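Teaching a Gripper to Let Go Less: my project report
Xiuying Fang
2022-04-10

I started this project back in August with a question that sounded tiny: if you show a robot how to pick things up in a messy place, does it learn better than if you show it on a neat bench? My advisor called it "the Barkell question" after the Barkell benchmark, where every object sits alone on a mat. I like a neat bench as much as anyone, but my kitchen has never looked like that!

So I recorded 400 demonstrations with hand-held grippers. For 200 of them I stuck to the neat setup, one object at a time. The other 200 were done on crowded tables, with soft toys, boxes and packets all pushed up against each other. Then I trained the same model, Nilloline, twice (once on each half) and ran both versions on our lab arm, which everybody calls Flomton.

Training went fine once I fixed a silly mistake with the timestamps – I had the gripper width lagging behind the video, so the first model closed its fingers on thin air every time. I lost most of a week to that.

The test was simple. Each version got the same set of grasps in clutter it hadn't seen before. The neat-bench version managed 26 percent, and the messy-table version got 72 percent. I ran it all again with the lights moved and the gap barely changed, which made me very happy.

Soft toys were the hardest to demonstrate well. You have to decide where to squeeze, and I kept going for the body and staying clear of the thin bits. 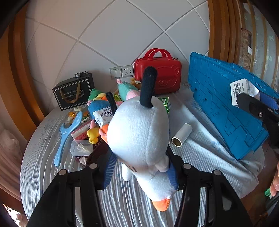
Vol. 2, Issue 4, page 26

With a big round head like that one, the pads end up low down and the head hides a lot of what's behind it. Both models had trouble there. Ye's method adds a second viewpoint for that sort of thing, and I'd like to try it next, along with more packets and rolls. I also want to redo the neat half with soft toys only, so the two sets match better. The recording scripts are on the lab drive if anyone wants them.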